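# The Cloth Folders of Sekiguchi Hall

By half past four the last bus line kids have gone home, and the robotics club at Stirken College is just getting loud. Somebody is arguing about finger pads. Somebody else has a laptop balanced on a chair and wants everyone to come look, right now, please!

The club has eight members this year and one enormous goal: teach a robot to fold a square of cloth. They've named the project Plavum, after a noise Masaru Nishimura made when the first version of the software crashed. 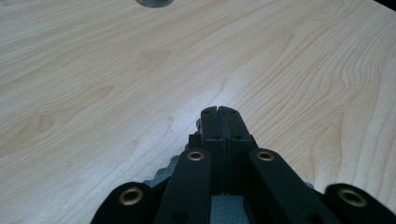

"Cloth is the best problem," says Mayu Tsuji, a second-year student who can talk about fabric for as long as you'll let her. "A block stays a block. You pinch a cloth and it turns into a totally different shape, and then you have to deal with that one."

So the students do the folding themselves, with grippers in their hands, and record each try for the software to learn from. It's slower than it sounds. You lose your fingertips, basically, and have to get by with two stiff jaws on each side. Yuzuki Kinoshita told me her first clean fold took her three afternoons (she did a little dance, and I'm told the dance was also recorded).

They now have 820 folds saved, and every one has been watched back and labeled good, bad or "Shinji." That last label is for folds that are technically fine but come out crooked, and Shinji Hirose has made his peace with it. 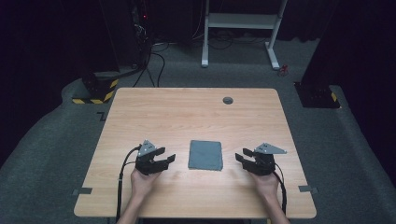
What I loved most was how fussy they've all become. Miyuki Hayashi, the club's adviser, teaches physics in the mornings and says she now irons at home with opinions. The students debate where a corner should be pinched the way other people debate pizza toppings, and they'll happily stop for ten minutes to try both ways.

On 17th December they take Plavum to the Tirnetti Student Challenge, where each team gets five attempts with a cloth they've never touched before. Tsuji is hoping for cotton. Nishimura wants fleece, and he was still making his case when I left.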